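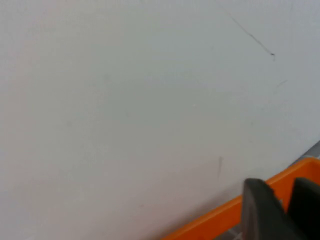 Sorting arm on our returns bench: what should we expect for our jobs?

Posted July 23, 2023 in Work and Automation

I work in the returns room at a kit hire place in Sturow. We send out boxes of mixed small gear to schools and playgroups, and when they come back somebody has to tip each one out, see what's there and put every piece in the right compartment of a divided crate. We handle 3,000 pieces in a busy week. Until now it has all been done by hand.

Management has put a Wutent arm on one bench as a trial. It picks things off the grid mat and the orange crate sits beside it. At the moment two of us stand with it for the whole shift. We put the pieces out, watch, and fix what it gets wrong. The rest of the room carries on as before.

We've been told no jobs will go, but nothing is on paper. My hours are the same so far, but the work isn't. I used to be on my feet and chatting most of the day, and now I watch one bench and write in a log. I'm more tired at the end of it, which I didn't expect. I'm on the sorter pay grade and so is the other person on the bench.

What I'd like to know from people who have been through this:

Did your job title or pay change when the work changed?
Who ended up looking after the machine?
Is there anything we should ask for now, while it's still a trial?

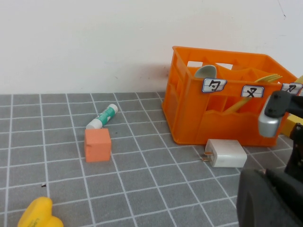
Emeo
Community member, packing room lead hand

We got two arms in November and I've been lead hand through the whole thing, so I can tell you how it went for us. There are 30 people on our floor and the number is the same today. What changed is who does what.

The easy repeat items went to the arms first. A cube or anything else blocky with flat sides was no trouble. Long things took a lot longer to get right. Spoons and forks sat across the dividers or stood up over the rim, and a person had to go back and straighten them. Charger blocks with prongs were a nuisance too, depending on which way they were lying.

So the leftover work for people is the awkward stuff plus checking. It sounds like less, but it's steady concentration and you don't get the easy bits in between to rest on. Your being tired makes sense to me. We swapped people off the bench every 30 minutes in the end and it helped more than anything else we tried. Before that people were doing half a shift straight and the log was a mess by the end of it.

Job titles didn't change until we asked. Pay went up one step for anyone signed off to clear a stoppage and restart. It took a few months and they did not backdate it.

Also keep your crate labels the same. We had someone helpfully redo ours halfway through, and nobody could compare the old log with the new one.
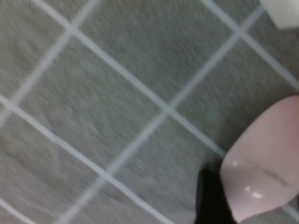

Black gripper finger against a glossy pink piece, grey squares behind.

Tạ
New member

Ours just sits there now. They ran out of money for the support contract and we went back to doing it by hand, so don't stress too much yet. The log was the worst part for us as well. Ask if they can cut it down to a tick sheet.
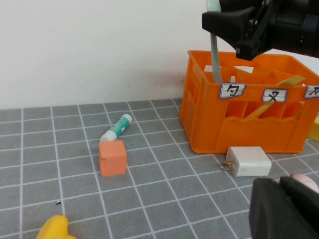
Get these in writing before the trial ends

Reply from benchhand200
Health and safety rep, parts warehouse

I agree with most of what Emeo wrote. I'd add that the trial is the time to ask, while the manager still needs your cooperation and your notes. These are the things I would put in an email:

The tasks you do at the bench now, listed plainly. Laying out, watching, correcting, logging, cleaning the mat. If it isn't in your job description, ask for it to be added or for the grade to be looked at.

Who is allowed to reach in, and when. At our place the arm has to be stopped first, every time, and that applies to supervisors too.

How long one person stays on watch before they rotate. Emeo's half hour sounds about right to me. Ours is longer and people complain.

Who gets the training. We had one person sent on the course and then she was called in on her days off whenever it stopped. Two per shift is the minimum I'd accept.

What the log is used for. If it records the machine's mistakes, good. If it's also being used to measure how fast you correct them, you should be told.

What "no jobs will go" covers. Ask whether it includes casuals, and whether people who leave will be replaced. We didn't lose anyone from the permanent staff, but two casuals weren't called back after the trial and the promise had never mentioned them.

If your workplace has a union or a safety rep, copy them in. If it doesn't, send it from both of you on the bench so it isn't one person's complaint. Keep a copy at home.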